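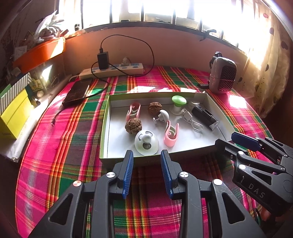
Jueves, casi medianoche

Otra vez la dichosa caja de las cosas pequeñas. La tengo encima de la colcha de cuadros desde después de comer y sigo sin creerme que esto sirva para algo. El método lo saqué del boletín de Merkent, que promete «una casa ligera en 18 sesiones» y que me llega desde que compré allí las fundas. Voy por la séptima. La casa pesa lo mismo.

La regla de hoy era juntar en un solo recipiente todo lo que anda suelto por la habitación y decidir, pieza por pieza, sin levantarse de la cama. Dicen que sentado se piensa mejor. Yo sentado lo que hago es coger las nueces. ¿Por qué tengo nueces en el dormitorio? Las traje de la cocina en Navidad, supongo, y aquí han llegado hasta abril. Deben de estar rancias, pero para saberlo habría que partirlas y el cascanueces está en casa de mi hermana. Según el boletín, lo comestible va a la cocina y punto. El que escribió eso no ha visto mi cocina.

Luego están las piezas rosas, las que se enroscan. Llevo dos años llamándolas «los caracoles» y no sabría decir para qué las compré. En el puesto del mercado me dijeron que eran para recoger cables. Puede ser. También me dijeron que la manta no soltaba pelusa. He probado a sujetar con una el cable blanco del USB y se ha abierto sola a la tercera vuelta, así que o yo soy torpe o el del puesto vendía cualquier cosa con la misma cara. Me inclino por lo segundo, aunque mi hermana votaría lo contrario.

El muñequito blanco con forma de seta no lo tiro. No tengo argumentos. Balakrishnan Pillai, el vecino del 10, me preguntó una vez si era un tapón y le contesté que sí por no alargar la conversación. A lo mejor lo es. Él está convencido de que ordenar es cuestión de tener cajas buenas y me recomendó unas de Clinport que cuestan una barbaridad. Le dije que me lo pensaría. Mi caja es de cartón, me salió gratis, y no veo qué iba a hacer mejor una de plástico con tapa, aparte de esconder el problema. 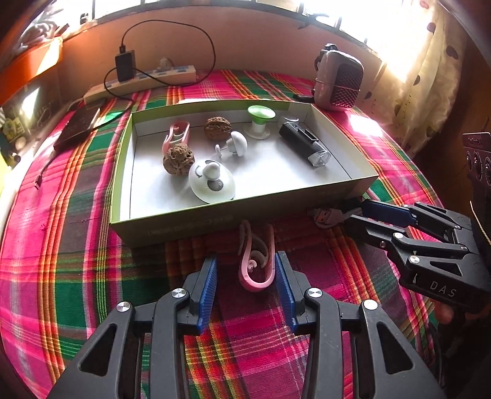

Lo de los cables merece párrafo propio. La regleta sigue detrás, contra la pared, con el cargador negro puesto y ese cordón larguísimo que no hay manera de domar. El boletín propone etiquetarlos todos. ¿Etiquetar qué? Si supiera de qué es cada uno no necesitaría la etiqueta, y si no lo sé, ¿qué escribo? «Cable» – y me quedo tan ancho. De momento he aprobado una sola medida: la batería externa no vuelve a la caja hasta que encuentre dónde vive. Llevo dicho eso desde febrero.

La linterna sí se queda, eso lo tengo claro. El mes pasado se fue la luz en todo Hadside y fue lo único útil que encontré, y eso que la encontré a tientas debajo de un calcetín. Habría que comprobar las pilas. Apuntado queda, y ya sé lo que valen mis apuntes.

Y el calefactor gris y rosa, en el rincón. No cabe en la caja, con lo que según las normas hoy no me toca decidir sobre él. Me parece una norma estupenda. Si hiciera caso al anuncio que venía al pie, tendría que guardarlo en una funda Reddy con cremallera, cuando todo lo que pide el pobre es que alguien le pase un trapo.

Balance de la tarde, según la hoja que hay que rellenar:
Cosas tiradas: ninguna.
Cosas dudosas: todas las demás.
Grado de ligereza del 1 al 10: lo he dejado en blanco.

La próxima sesión es la de los papeles y aconsejan una destructora. Con 200 folletos guardados en el armario y la memoria que tengo, me veo triturando el contrato del piso. Me lo saltaré, o haré como que lo hago.

He bajado la caja al suelo para poder acostarme. Las nueces, mañana, a la cocina. O a Balakrishnan, que tiene cascanueces.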